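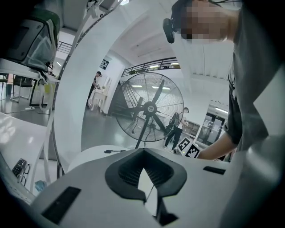 Who is handling press and trade inquiries for Sturkura in North America now?
Hukel, the outdoor communications agency, took over the account on 2 October 2023. Retailers should keep using their existing sales contact for orders.

Sturkura, the maker of dry bags, roll-top packs and deck luggage, has named Marthinus Steyn as its commercial director and signed Hukel to run its public relations in the United States and Canada. The agency contract runs for 2 years.

Steyn worked at Sturkura earlier in his career, when the company sold only to kayak outfitters and dive shops. He left to run wholesale at the tent brand Droletti and has spent the past three years there. In his new job he will be responsible for sales, marketing and the dealer program, and will report to the board.

"The product is in good shape and the dealers like it," Steyn said. "What we haven't done well is talk to people who don't already own one of our bags. That is the first thing I want to work on."

Hukel's work will cover product reviews, trade press and the launch of the Mofokeng line, a range of waterproof packs for bike commuters and weekend travelers. The line has three sizes and goes to dealers in December. The agency will also write a regular dealer newsletter, replacing the printed one that Sturkura dropped last year.

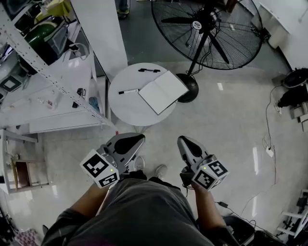 Standing at a small round white table with an open notebook.

Sturkura bags are sold through 373 independent stores in the two countries, along with the company's own website. Steyn said there were no plans to move into big-box chains, though he would like to add more bike shops before the Mofokeng packs arrive. Stores that open an account before the end of the year will get a display stand with their first order.

The company is also changing how it handles repairs. Owners will be able to register a bag online and mail it in for new buckles, straps or valve parts. Seam repairs will be charged at a flat rate, to be announced with the new line. The repair service will start with the first 2,000 registered bags and open to everyone else in the spring.

Review samples of the Mofokeng packs can be requested through Hukel. Requests should include the name of the publication, the size wanted and a street address, as samples can't be shipped to a post office box.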